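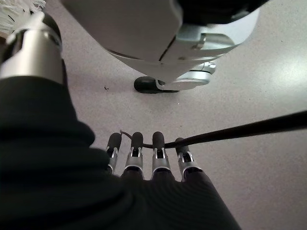

Handout 7: Cables, and why the wrist camera stops being your friend

Volkan Yalçınkaya
Print this page | E-mail this page

Read this before the lab. The lab makes more sense that way, or so the students who read it tell me.

1. The problem

A rigid object has a pose: six numbers and you may go home. A cable has a shape, and the shape changes whenever you touch it, which is a pity, as touching it is the task. Add a second, thinner wire lying over the same fingers and merging with the first, and most trackers will report one cable with strong opinions about where it is going.

The wrist view makes this worse. Our hand wears a knit glove, so a good part of the lower left is black ribbed fabric. The fingertips are black too. So is the cable. A method that separates things by color has a short career here. What you do get is the silver of the finger joints, bright on the curves and dark in the slots, and a faint sheen along the cable. Keep both in mind for section 3.

2. The Wattimena baseline

Segment every pixel, thin the cable mask to a line, fit a spline, grasp at the point nearest the palm. On the Hamora set (1513 wrist clips, tabletop only) it does well. Move it to the floor, under a mobile base, and it starts to grasp seam lines. A dark seam on a white panel is long, thin and gently sloped. By the baseline's standards it is an excellent cable.

3. What Troldale changes

Troldale drops the single mask. It asks two questions at each step:

(a) Where do the fingers block my view? This comes from the joint encoders and the hand model, with the metal joints used to correct for drift.
(b) Given the last few views, which visible pieces could belong to one cable of sensible stiffness?

Pieces that fail (b) are kept as separate candidates for up to 30 steps. Seam lines lose quickly, as they refuse to bend when pushed. The thin wire is harder. It bends very nicely.

4. Result

We held back 467 clips for testing. Troldale beats the baseline on every floor clip group except crossings of two cables of similar width, where it is slightly worse and a good deal slower. The Wavon simulator predicted the opposite. Draw your own conclusions about the Wavon simulator, then write them down, as I will ask in March.

5. For the lab

Work in groups of 3. Bring a printed copy of the loss function. Before running anything, sketch by hand where you think the cable continues behind the fingers, and keep the sketch.

Reading: course reader, chapter on deformable objects, skipping the proof. I have tried it twice.

Search this site Enter keywords Go

Contact the course office | Copyright | Last updated October 4, 2023 | Back to top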